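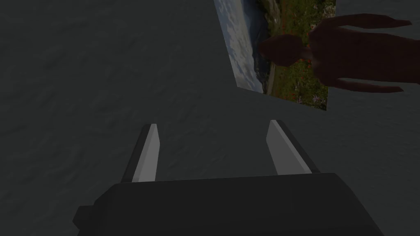 Siobhán Egan wants to know whether examples made in simulation count for anything once a real arm has to do the job. They do, and it's the question we get most, so it goes first this time.

Collecting Examples at Sulunia: Your Questions
Posted in January
By the Voltdale data team

Do simulated examples help a real robot?
Yes! A policy trained only in simulation tends to stumble on real tables, but one that starts there and then gets a smaller set of real runs learns much faster in our hands. We mix both in every batch.

What counts as one example?
One full attempt at one task, start to finish. We save what the gripper's camera sees, the joint positions, how far the fingers are open and the written instruction. If you pause to think halfway through, the pause gets saved too, so plan your move before you hit record.

How many do you need?
Our current set, called Nellix, is aiming for 3000. A single task can start showing promise long before that, and watching it happen is a real thrill.

Why put printed pictures and odd shapes on the surface?
Variety. A card with a green hillside on it, lying at a tilt, gives the learner colors and edges it has to cope with. A flat hand-shaped figure overlapping the card gives it an outline it won't meet in a tidy set of blocks. We love odd layouts – send us your ideas.

Does the lighting matter?
A lot. We keep some simulated layouts dim, with dark fingers and pale pads over a gray surface, and make others very bright. Please don't turn up the lights in a layout you've been assigned.

Should I delete my failed attempts?
Please keep them. Mark them as failed and move on. Karunaratne, our labeling tool, has a button for it in the lower bar. A miss followed by a clean recovery is one of the most useful things you can give us.

How long is a session?
Two hours, with a break of 5 minutes whenever your hands get tired. Most people find the controls start to feel natural on their second visit.

Can I join without any robotics background?
Absolutely. Some of our smoothest drivers had never touched a controller. Training is on Tuesday at 2 p.m., and you'll record your first runs that same afternoon.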